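Ridside Neighbors Help > Law & Courts > Traffic and Driving

Browse | Ask | Unanswered | Tags | Log in

Does finishing the diversion program keep a first DWI off my driving record?

I was stopped in Vadow in November for going over the center line twice. I blew over the limit at the station and was charged with a first offense DWI. No accident, no one else in the car, no earlier tickets except one for a taillight years ago.

My court-appointed lawyer says the county has a diversion program for first offenses and that I would probably be let in. It costs more than I expected. The sheet I was given lists a program fee of $3,599, which covers the evaluation, the classes, the monitoring device in the car and the supervision. If I finish, the charge is dismissed.

What I can't get a clear answer on is what happens at the motor vehicle office. The lawyer said the court case and the license case are separate and then had to go into another hearing. I already got a letter saying my license will be suspended for refusing or failing the breath test, and it has its own hearing date. If the criminal charge goes away, does the suspension go away too? And will my insurance company and my employer still be able to see it? I drive a company van three days a week, so this matters more to me than the fine does.

I live in Ridside but the stop was over the line in Vadow, if that changes anything.

Shares: 3 | Comments: 2

tollgate_88

No, it doesn't go away. I did the same program. They dismissed my charge and I still had the suspension on my record and my insurance still went up. Mine went from paying by the month to one bill of $3,828 for the year and they would not budge. I called four times. Just pay it and move on, that's my advice. The classes are boring but not hard. Don't miss one.

Also they will tell you the device costs nothing extra. Ask about the calibration visits.

greenlane_clerk

I worked at a court window for a long time, in a different county from yours, so check the details locally. The general layout is the same in most places that have both kinds of case.

You have two matters open. One is the criminal charge, which belongs to the prosecutor and the court. The other is the administrative suspension, which belongs to the motor vehicle office and starts with the breath test result or the refusal. The second one does not wait for the first. Dismissal of the charge usually has no effect on a suspension that has already been entered, unless your state's law says otherwise. Some do say otherwise, mostly for an acquittal at trial, and a dismissal after diversion is often treated differently from an acquittal.

So the hearing date in your letter is the one to worry about first. Look for the deadline to request or confirm the hearing. In a lot of places you have to answer in writing or the suspension takes effect by itself. Keep a copy of whatever you send and get a receipt if you hand it in at the counter. 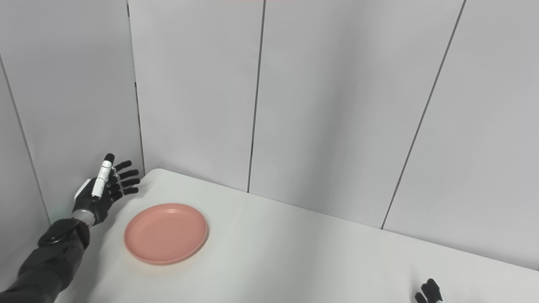
Page last changed: November, 4:10 PM

Your letter says "refusing or failing" and that is worth clearing up. Those are two different findings and a refusal normally carries a longer suspension. You wrote that you blew over the limit, so it should be a failure. Ask the motor vehicle office which box is marked on the officer's report. If the wrong one is marked, bring it up at the hearing and tell your lawyer before then.

On the record itself, there are at least two records, and people mix them up.

The criminal record shows the arrest and the outcome. After diversion the outcome should read dismissed. The arrest can stay visible until you ask for it to be sealed or expunged, and you normally have to file for that yourself. Ask at the clerk's window for the form and the waiting period. The filing fee at my window was $123, but every court sets its own.

The driving record shows the suspension, the dates and the reason code. Insurance companies pull this one. Employers with company vehicles usually pull it too, often once a year, and some get a notice when anything changes. Your employer may have a written policy that requires you to report a suspension within so many days. Read the handbook before you decide what to say and when. I have seen people keep the license and lose the job over not reporting.

Living in Ridside and being stopped in Vadow matters for which court has the case and possibly for which diversion office takes you. If the two towns are in the same county it will likely make no difference. If they are not, ask whether you can do the classes near home. The Zoswood office used to take transfers from other counties when I was still working, but I don't know whether it does now.

Questions I would put to the lawyer, by email so you have the answers in writing:

- Does entering diversion require a guilty plea that is held and later withdrawn? A held plea can count as a conviction for some purposes.
- Can I get a restricted license for work, and does it cover a vehicle I don't own?
- Does the monitoring device have to be in the company van, or is there an employer exemption?
- Will a diversion count as a prior if I am ever charged again?

The third one is likely to be the hardest for you. Where an employer exemption exists it generally needs a signed letter from the employer, so your boss would have to know.

Comments: 1

usman_rd_resident

Adding to what was said above about the work van. My brother-in-law had the employer letter and had to carry it in the glove box the whole time. He was pulled over on Usman Road for a plate light and the deputy asked for it. He had left it at home and got another ticket. So keep a copy in the van and one in your wallet.

I don't know about the expungement part. He never filed for it as far as I know.

Was this page helpful? Yes 3 | No 0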